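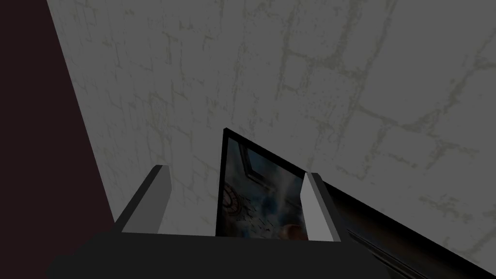
Figure 3. Wrist view, framed print held between the fingers close to the stone-textured wall.

4. Picture placement task

The fourth task in the Rinora set moves a framed print in the simulated room. It was the last one added and took up most of June. The arm model and gripper are the same as in tasks one to three. Only the object list and the reset script changed.

The print is a thin rigid body with a box collider. In the first version the collider was thinner than the contact margin of the solver, and the fingers passed through it at closing speeds above the default. We made the collider 8 mm thick and left the visual mesh alone. Grip force was then set by hand and kept fixed for all runs.

Demonstrations were recorded by teleoperation with the Gilani controller. The set holds 114 episodes for this task and 808 for all four tasks together. Episodes in which the print left the workspace were deleted before training. The policy takes the wrist view and the joint positions as input - no depth and no object pose.

A tilted frame is the hard case. Once the print is rotated in the grip, the lower part is hidden by the fingers and the gripper body, and the policy has to work from the top edge and whatever is visible of the artwork. We tried adding a second camera above the room but dropped it when rendering time doubled on the Dedbridge lab machines. 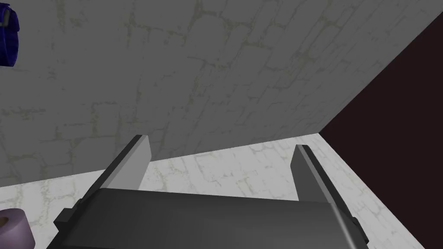

Figure 4. Wrist view with the fingers open and empty, facing the corner of the room.

The wall and floor textures have similar patterns and both are pale. In early training runs the policy confused the two near the corner and drove the fingers into the floor. Texture brightness is now randomized at each reset, separately for wall and floor. The dark side wall is left plain.

Other objects stay in the room during the task and are not reset between attempts. The seed for the runs reported in section 5 is 1388. Configuration files are in the Pleritz folder of the course repository, under task4.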